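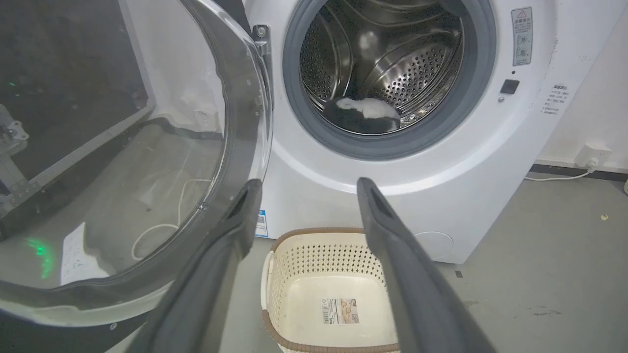 Try it without the softener for a month, the woman at the Giritz wool shop told me, and your jumpers will stop going flat. I'd gone in moaning that my January cardigan had lost all its bounce, and she wouldn't even let me finish! So that's the plan, and I'm rather excited about it.

Monday, February 21, 2022

Blustery all day, so it was a knitting day, and a very good one. The big blanket has got going properly at last. I worked it out over breakfast: 30 squares, and I've done 5, which sounds feeble until you remember the first two were unpicked twice each (moss stitch, never while watching the news). The pattern is called Plolto and comes in a booklet so old that the staples have left rust on the middle pages. Lovely thing. Whoever wrote it assumes you can already graft, pick up stitches and read minds.

I'm using the grey-green yarn for the borders, the shade they call Tadeo, and oh, it's gorgeous – like lichen on a wall. It was the last of the batch, so fingers crossed I've bought enough. The middles are all leftovers: mustard, the brick red from the hat, that peculiar lilac I swore I'd never use and now keep reaching for.

I knitted a spare square this afternoon just to wash it. Wool cycle, thirty degrees, the plain soap flakes and not a drop of softener. It's pinned out on the spare bed now with a towel under it and I keep going in to prod it. I've written the measurements on the back of an envelope so I can't cheat tomorrow.

Supper was soup again. Turned the heel on the second sock afterwards, in one go, with the wind rattling the letterbox and the radio doing something with cellos. Bliss!

Must ring the shop about another ball of Tadeo before somebody else does. Also need stitch markers, the little ring sort, and stamps.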